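The hand that learned to wait

10/04/2018

Half past eight in the morning and the coffee at Rivas is already bad. Second floor, a corridor that smells of floor polish, a door propped open with a box of cable ties. Araceli Valcárcel is inside, typing with one hand, toast in the other. She doesn't look up. "Sit anywhere that isn't the stool."

I'd come about a single result. One number, really. Her group has been trying to get a robot hand to pick up things it has never met before, awkward things, things with bits that move, and in the autumn they put out a short report saying they had cut the dropped grasps by more than half. People in the field passed it round quickly. Some didn't believe it.

The method is called Kellus. It's named after a village where somebody's aunt lived, I was told, and then told not to print that.

What it does is simple enough to say. Most grasping systems look, plan, close. Camera sees the thing, software picks the best place to put the fingers, fingers go there and squeeze. All the cleverness is spent before contact. If the guess is a few millimetres off then the object tips or slides or spins, and the hand carries on closing as if nothing had happened. You've seen the videos. Everybody has a video.

Kellus breaks the closing into short stages. First finger touches, stop. Read the forces at the wrist. Has the thing been pushed? Which way? Shift the hand a touch, carry on. Then again with the next finger. Valcárcel calls these pauses "listening", then pulls a face, because she dislikes people talking about robots as if they had ears.

"It's a loop with a delay in it," she says. "That's all. We argued for a year about how long the delay should be."

The answer varies. Heavy, steady objects hardly need it. Light ones do. Worst of all are things in two parts, where one part simply rests on the other: a lid on a pan, a cup on a saucer, an old telephone. Go for the top half and you may drag the lot. Go for the bottom and the top slides off. The planning software, left alone, tends to treat the whole business as one solid lump. 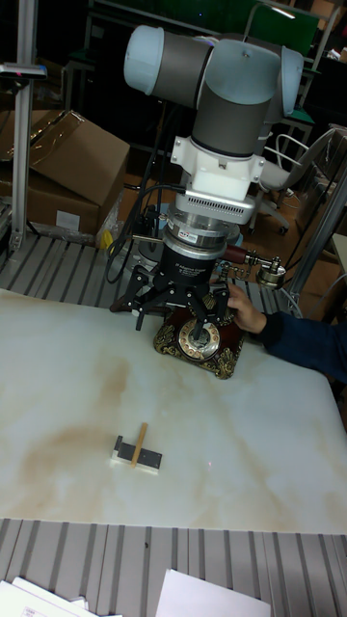
So the test set is full of them. There are 39 objects in it, and getting to 39 was a row in itself. The early list was bottles and boxes, which every lab uses and which, Valcárcel says, prove very little by now. She threw most of it out. The replacements came from second-hand shops, from relatives, from a house clearance in Gillunum that one of the students drove to and came back from very pleased with himself. Nothing was bought to suit the hand. That was the rule.

Each object got 13 attempts with the pauses and 13 without, same starting positions, order shuffled. Tedious work. Someone has to put the thing back every time, exactly where it was, and someone has to write down what happened in words as well as a tick or a cross. I read a few pages of the notes. "Slid, then held." "Turned left, gave up." "Fine, but ugly."

Fine but ugly counts as a success, by the way. They argued about that too.

The gains are not spread evenly. On plain solid shapes the pauses made almost no diffrence, and the report says so on its first page, which I liked. Nearly all the improvement comes from two-part objects and from anything with a rounded top. Six objects got worse. Got worse! Soft ones mainly, where a light touch already squashes the surface and the wrist reading comes back as mush. Valcárcel has a slide with just those six on it and shows it early in every talk.

"If I leave it to the end they think I was hiding it."

Then there is the cost. Time. A paused grasp takes about 11 seconds, and the ordinary kind is over before you've properly noticed. Kenwood, the small packing firm that lent the group a corner of its warehouse for a trial in October, was polite about this. Very polite. Their floor manager watched a few picks, checked his watch, and asked whether it could do the listening a bit faster.

It can, somewhat. The current work is on skipping pauses that aren't needed, so the hand slows down only when the first touch tells it something is off. Early days. The group has a version running but wont give figures for it yet, and I was asked twice to make clear that they won't.

Not everyone is sold. A researcher at another lab, who'd rather stay out of print, told me the whole thing is a patch. Better fingertips would do the same job, he says, feel the slip directly and skip all this guessing from the wrist. Valcárcel has heard it. She half agrees. But fingertip sensors wear out and cost money, and a wrist sensor sits well back from the damage. For now she would take the dull part that still works after lunch.

And lunch it was, nearly. I asked what she would try next if the money came through. Long pause. Doors, she said. Jars. Anything where holding on is only the first half of the job and you then have to turn it or pull it without losing what you've got.

She'd finished the toast by then. One of the students put his head round the door to ask whether yesterday's runs should be done again, the ones from before the wrist sensor was zeroed. She thought about it for perhaps a second.

"All of them," she said. He went off to start.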